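Hand-held gripper capture: start/stop rules and elevator lobbies
Hiltano Forum > Data Collection > Procedures

jmohammed
Posted August 17, 2020

We are rewriting our capture procedure for the hand-held grippers and I would like comments before it goes to the operators. The current document (Skometti rev 2) was written for a single tabletop. We now collect in hallways, coat areas and lobbies, and several rules no longer fit.

The ones I want to change:

4.1 Recording starts with the gripper fully open and the fingers clear of any object.
4.3 The operator holds still for 2 seconds at start and end.
4.6 No person other than the operator within arm's reach of the gripper.
4.7 Faces are blurred before files leave the site machine.

4.6 is the difficult one. In a lobby you do not control who walks past.

Jummai

d_mcgrath
I would drop 4.6 for public areas and put the effort into 4.7. An arm's reach rule is fine in a lab with tape on the floor. In a lobby it gets broken in the first ten minutes and after that the operators stop reading the rest of the page.

Also define "clear" in 4.1. We had two operators reading it as "not touching" and one reading it as "nothing between the pads." Those give different first frames.

tanozie
Disagree with Darragh on 4.6. The rule is there for safety as much as for data. A person holding a gripper at chest height is looking at the tool and has poor awareness of what is beside them. Keep the distance and add a spotter for any site with through traffic.

On the blur: it has to be checked, not assumed. At Shehu we went through 3,033 clips by hand after the automatic pass. Most of the misses were partial heads at the top corners, where the wide lens stretches everything. A detector trained on ordinary photos does poorly there.

jmohammed
Tobiloba, agreed on checking. Every clip is not realistic for us. I was thinking of 20 clips per session, chosen at random, and if one fails the whole session goes back.

The lobby sites are what I am writing for, so to be concrete: elevator doors, lockers, a coat rack, and people close by.
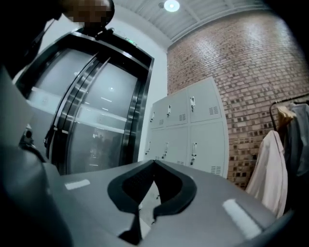 Shiny surfaces need their own line in 4.7. Elevator doors, glass partitions and polished panels can all carry a reflection, and a reflection of a person should be treated the same as the person. My draft wording is "any recognizable face, direct or reflected."

i.okeke
"Recognizable" will cause arguments. Recognizable to whom? A coworker can pick someone out from a jacket. I would write "any visible face, direct or reflected" and leave judgment out of it. Over-blurring a smudge in a door panel costs you very little.

d_mcgrath
It costs something if the blur lands on the object being handled. We lost usable frames to false hits on a round door handle. Put in a limit: if the blurred area touches the pads, the clip goes to manual review.

ayo_ajayi
Two additions from running this at Skavness.

First, straps and cables. Secure them before the hold in 4.3 and do not adjust them during a clip. A strap moving at the side of the view is one more thing the tracking can latch on to.

Second, wide surfaces that move. If an elevator opens in the middle of a clip, visual tracking may read it as the gripper moving. We mark the clip and redo it. I would not try to rescue those.

tanozie
Seconded on the doors. I would still like to see 4.6 survive in some form.

jmohammed
Proposed text for rev 3:

4.1 Gripper fully open, no object between the pads or in contact with them.
4.3 Hold for 2 seconds. Straps and cables secured first.
4.6 Controlled sites: arm's reach rule as before. Open sites: spotter required, operator stops if anyone steps inside arm's reach.
4.7 Any visible face, direct or reflected, is blurred. 20 clips checked per session. Blur touching the pads goes to manual review.
4.8 Clip is repeated if a door or other large surface moves during recording.

d_mcgrath
I can live with 4.6. A spotter doubles the labor on every lobby session though, and I would like that noted in the cover memo.

i.okeke
4.7 should say who does the check. It should be someone other than the operator who recorded the session.

jmohammed
Added. Darragh, the labor note is in the memo. Further comments to me by the end of the month, then it goes to print.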